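Progress report to Prasent, second period, ending February

Prepared by Hala Slaoui, Erkero. Copies: Karabo Nel, Phyllis Hulme.

## Status

The combination of the Bresstead and Mapplebeck store chains is on schedule for store closures and behind schedule for systems. Spending is within the approved budget. One decision is requested from Prasent (see Decision needed).

## Store estate

The combined chain opened the period with 258 stores. The overlap review identified 12 locations where a Bresstead and a Mapplebeck store trade within the same shopping center. Six of these have closed. Leases on four more have been surrendered, with closing sales under way. The last two are held up by landlord consent. Roland Bickerstaff is handling both and expects one answer by Thursday. The other landlord has asked for a revised guarantee from the merged company, and our lawyers are drafting it.

Sales transfer from closed stores to the surviving store is being tracked weekly by loyalty card. Cards without a registered address are excluded, which understates transfer at the Mapplebeck sites, where registration was optional until the merger.

## Staff

A total of 740 employees were in scope for consultation. Consultation is closed. Redeployment offers have gone to all staff at the closed stores. Letters for the remaining sites are with Phyllis Hulme for approval and will be issued when the closing dates are fixed.

## Systems

Both chains still run separate stock ledgers. The item file merge failed its first trial load on duplicate supplier codes. Ashley Bickerstaff's team has rebuilt the matching rules and will repeat the load with housewares and small kitchen goods before moving to apparel. Until the load passes, transfers between the two chains are booked as a sale and a purchase, and the month-end elimination is done by hand.

Private label ranges are being cut to one per department. Housewares is done. Bedding and menswear are still open.

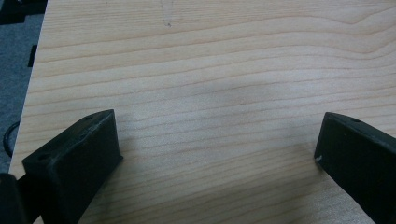
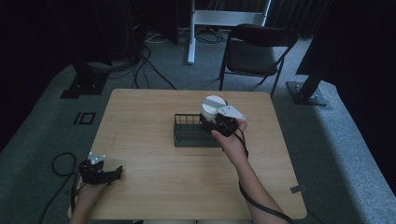 Light wood tabletop; in the second picture, a dark green wire rack and a white cylinder with a gray stripe across its lid.

## Decision needed

The supply agreement with Mapplebeck's former freight carrier can be extended for six months or allowed to lapse. Extension carries a minimum volume charge. Lapse moves all Mapplebeck deliveries to the Bresstead carrier before the stock ledgers are joined, and Karabo Nel regards that as the larger risk. We recommend extension and need written approval before the next drawdown request.

## Next period

- Close the four stores with surrendered leases.
- Repeat the trial load and report the error rate by department.
- Submit the revised guarantee to the landlord.
- Agree the bedding range with both buying offices.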